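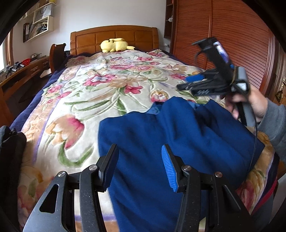

Larasati Ngui reports that her plush blanket kept sliding to one side until she started laying it from the foot of the bed, and the steps in this section now follow that order.

4. Making up the bed with a plush blanket

Before you start, take clothes, toys and anything else off the mattress. Folded clothes can go on a chair until you finish.

1. Smooth the bedcover by hand, working from the headboard down. Leave the same overhang on both sides.

2. Open the floral blanket on top of the cover, pile side up. The striped border runs along the outside.

3. Line up the foot end first. The stripe should sit parallel to the edge of the mattress.

4. Walk to the headboard and pull the blanket up by both corners. Stop 2 inches short of the panels.

5. Brush the pile in one direction with an open hand.

Note: A little of the bedcover may show along the sides. This is normal with the Soson blanket on a wide bed.

Note: Fold shirts and other garments on the bed only after step 5 – the flat surface helps, but zippers can catch in the pile.

Caution: Do not iron the blanket. The embossed lines will flatten and will not come back.

Caution: Do not drag the blanket over the corner posts. Lift it clear.

Soft toys go back last, in front of the headboard. For washing and drying, go to section 5.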